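How to Oil a Wooden Table Without Starting Over

Filed under: Furniture, Patience

My first attempt at oiling a table ended with a surface you could have used to catch flies. The can said "apply generously." I am a generous person. Please learn from this.

What you need

Sandpaper in two grits, medium and fine. A hardening oil sold for furniture (the olive oil stays in the kitchen). A stack of cotton rags, more than seems decent. Gloves. A metal can with a lid, filled with water.

Step 1. Clear it and wash it

Wipe the top with warm water and a drop of dish soap, then dry it with a towel and leave it overnight. My neighbor Maysoun Azar skipped the overnight part and spent December looking at a cloudy patch. 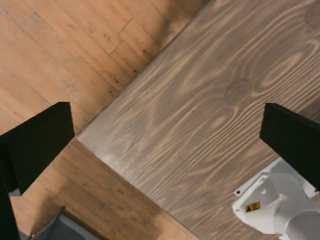 Step 2. Sand with the grain

Go the way the lines go, even when they wander. Around knots, ease up and let the paper follow the curve. Cross-grain scratches hide beautifully until the oil goes on, at which point they introduce themselves. Start with the medium paper, finish with the fine, and vacuum between the two. If your table has a veneer top, use only the fine and stop early.

Step 3. Oil, wait, wipe

Pour out a puddle the size of a coaster and spread it thin. Add more where the wood looks thirsty. Wait 30 minutes, or whatever your can says, and then wipe off everything that will come off. 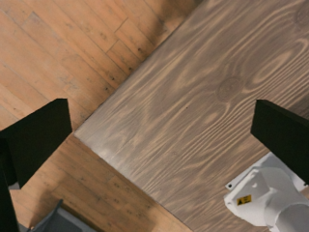
Wipe again with a clean rag. If the rag drags, there is still too much oil, and you are on your way to my flypaper. Check the edges too, where drips like to gather and set.

Step 4. Do it again tomorrow

Thin coats, a day apart. I stop at 3. Tamer Azar does 4 and will tell you so.

Step 5. Deal with the rags

Oily rags can heat up and catch fire by themselves, which sounds like a story made up to sell metal cans. Put them under water in yours, close the lid, and ask your local waste service where it goes. 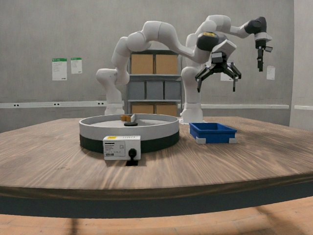
Leave the table alone for a week before serving anything red on it. Coasters are fine after that. If it still feels tacky, rub it down with a little fresh oil on a rag and wipe like you mean it.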